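4.2 Screen brightness and tired eyes

I went into this part of the study expecting people to pick the dimmest setting they could stand. They didn't. Of the 295 people who kept an evening screen diary for me in April, most nudged the brightness up as the night went on, and plenty of them blamed their glasses. The Kallus comfort scale (12 items, filled in at bedtime) shows the same drift, so I don't think it's just grumbling.

Figure 3. Rendered view, mostly dark, with a pale gray band at top left.
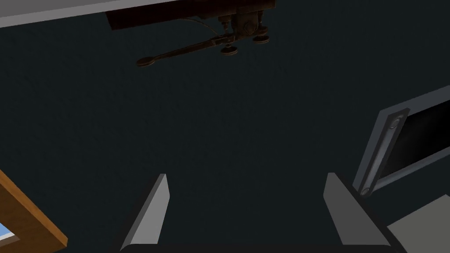 4.3 What the room does

Room light mattered more than I'd guessed. The MacRitchie group read in the living room with a lamp on, and the Valtex group read in bed with everything off. Same text, same font, same 22 minutes. The bed readers rubbed their eyes a lot more – I had them tally it – and they also quit early more often.
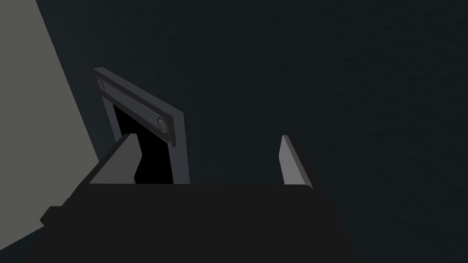 Some of that could be plain sleepiness. I tried to pull the two apart by looking only at people who'd napped that day, but the group got small fast and I wouldn't lean on it. What I trust more is the diary notes, where the same complaint keeps coming up: white page, black room, sore eyes by the second chapter.

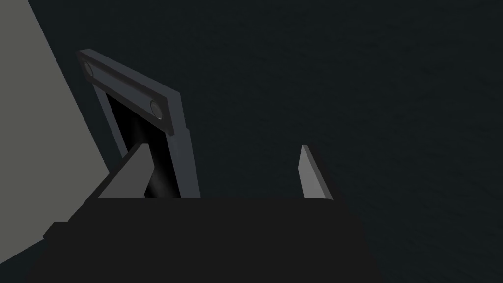 Dark mode helped a few of them and annoyed the rest. People with astigmatism told me the letters looked fuzzy, and several switched back the first night. I left them in the sample and marked them separately in the Memness tables.

12 shares | 0 comments
© Memness Reading Study. Back to top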